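About Okard Cookery School

Okard Cookery School teaches practical cooking to adults and young people from its premises on the upper floor of the former Brulico grain store. The school offers day courses, evening classes and a one-year certificate for those who intend to work in professional kitchens. It is independently owned and receives no sponsorship from food manufacturers or equipment suppliers.

Our history

The school was founded by Violeta Saavedra, who had spent most of her working life in hotel and hospital kitchens. She had found that many new entrants could follow a recipe accurately but had never been shown how to season, how to judge when a piece of fish is cooked, or how to plan a week's meals from a modest delivery. The first course was held in a hired church hall with two domestic cookers and a borrowed refrigerator. It ran for six evenings and was devoted entirely to stocks, soups and bread.

The present premises were taken on lease when the hall could no longer accommodate the number of applicants. The grain store required a new floor, a new electrical supply and a goods lift, and the work was carried out in two stages so that teaching could continue. The bread room was the last part to be completed. It remains the coolest room in the building during the summer months and is also used for pastry.

Glenys Landeg joined the school as Head of Teaching and is responsible for the syllabus, the appointment of tutors and the assessment of certificate students. The current syllabus is her work, and she continues to teach the butchery and preserving courses.

What we teach

All courses begin with knife work. Students are taught to sharpen a knife before they are taught to use one, and are expected to keep their own blades in good order for the remainder of the course. After this the classes divide according to subject.

The foundation course covers vegetables, eggs, pulses, poultry and simple sauces. It is intended for people with little or no experience and is taught over ten weeks, with one session each week. Students take home what they have cooked and should bring suitable containers with lids.

The bread course covers yeasted doughs, sourdough, flatbreads and enriched doughs. Flour is bought from a single mill at Skumard and is supplied by the school. Students who wish to continue at home may buy flour from the office at cost price, subject to stock.

The preserving course takes place in October only, when the orchards nearby are being picked. It includes jams, chutneys, pickled vegetables and bottled fruit. A separate session is given on safe storage and the correct labelling of jars, and attendance at this session is compulsory.

The certificate is a full-time course of 41 weeks, including a placement in a working kitchen. The fee is £2950, payable in three instalments, and covers all ingredients, two sets of kitchen whites and the loan of a knife roll. Applicants are invited to spend a morning at the school before a place is offered. No previous qualification is required, but applicants must be at least 18 years of age on the first day of the course.

How we teach

Classes are kept small. Each tutor demonstrates a dish once in full, after which students work at their own stations, either alone or in pairs. Tutors are asked to correct technique at the bench while the food is still in the pan, and tasting takes place throughout the session. At the close of each class the students and the tutor sit down together to eat. This has been the practice of the school from its first term and it is regarded as part of the lesson.

Written recipes are provided at the end of a session and never at the beginning. Students are encouraged to take their own notes during the demonstration. Quantities are given in metric measures only.

The school does not award marks on its evening and day courses. Certificate students are assessed each term by means of a practical examination, a written paper on food hygiene and a costed menu for a named season.

Ingredients and suppliers

Vegetables are bought from growers within easy reach of the school for as much of the year as is practical. Meat is supplied as whole or half carcasses where the course permits, so that students may see where each cut is found and learn to use the cheaper ones. Fish is delivered on the morning of the class. The species may therefore differ from those printed in the course outline, and tutors will adapt the session accordingly.

Trimmings are used for stock, and peelings are collected for compost by one of our growers. Surplus cooked food that is suitable for chilling is offered to the lunch club on the ground floor.

Allergies and diets

Students are asked to inform the office of any allergy when booking. Vegetarian versions of the foundation and evening courses are available. The kitchens handle nuts, gluten, milk, eggs, fish and shellfish every day, and the school is unable to guarantee that any dish will be entirely free from these ingredients.

The Hägglund Bursary

Two certificate places each year are funded by the Hägglund Bursary. It was established by a family of former students to assist those who could not otherwise meet the cost of training. The bursary covers the full fee and a contribution towards travel. Applications for the coming year close on Wed 11 December and should be made in writing to the Head of Teaching, with a letter of not more than two pages explaining the applicant's interest in cookery. References may be sent separately.

Our former students

The school has now awarded its certificate to 71 students. Of these, 28 are employed in restaurants, hotels and bakeries in the county, and others have gone on to school catering, care homes and businesses of their own. Former students are welcome to return for the spring supper, when the certificate class cooks and serves a four-course meal to invited guests.

Visiting the school

The office is open on weekday mornings during term. Visitors wishing to see the kitchens are asked to make an appointment, as the teaching rooms cannot be entered while a class is in progress. There is step-free access by way of the goods entrance, and the lift serves all teaching rooms. Limited parking is available in the yard. Students attending classes should wear flat, closed shoes and sleeves that can be rolled above the elbow. Aprons are provided, and long hair must be tied back.

Bookings may be made by telephone, by post or in person. A place is held for seven days pending payment. Where a course is cancelled by the school, fees are refunded in full.

Comments on this page are open to present and former students.

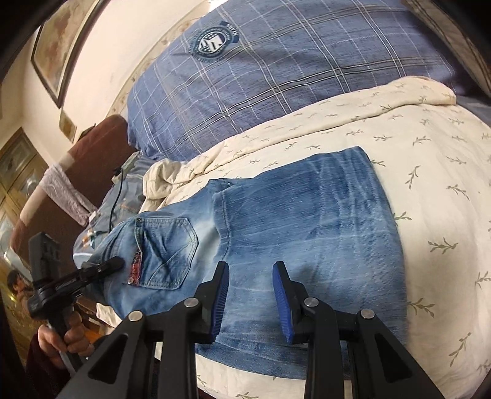 Glenys Landeg: May I add a correction to the section on the bread course. From next term the enriched doughs will be taught over two sessions instead of one, as the brioche needs a night in the refrigerator and students have been going home without baking it. The fee is unchanged. Those already booked will receive a letter from the office with the additional date.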